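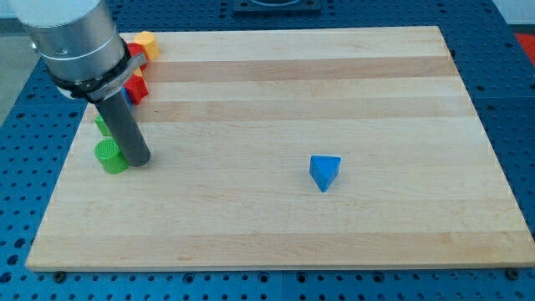 About the Robotics Club

Wunddale School Robotics Club began in May, when the physics department was given an arm and no manual. We meet after lessons in the Kettler Room, at the far end of the science corridor. Members join from Year 9 up.

Most of our work involves coloured wooden blocks. Visitors hoping for something that walks are offered a biscuit.

Pupils write their own code, test it and then explain to the others why it went wrong. Teams of 4 take turns at the arm – a rota exists, and is argued over.

Competitions

Each year we enter the Astport Schools Challenge, a sorting task against the clock. In our first year we came eighth. We have since improved our cable labelling.

Joining

No experience needed. Sixth formers at Vescombe College are welcome too, if they bring their own laptop. Ask at the science office for a form.

Page updated February 2022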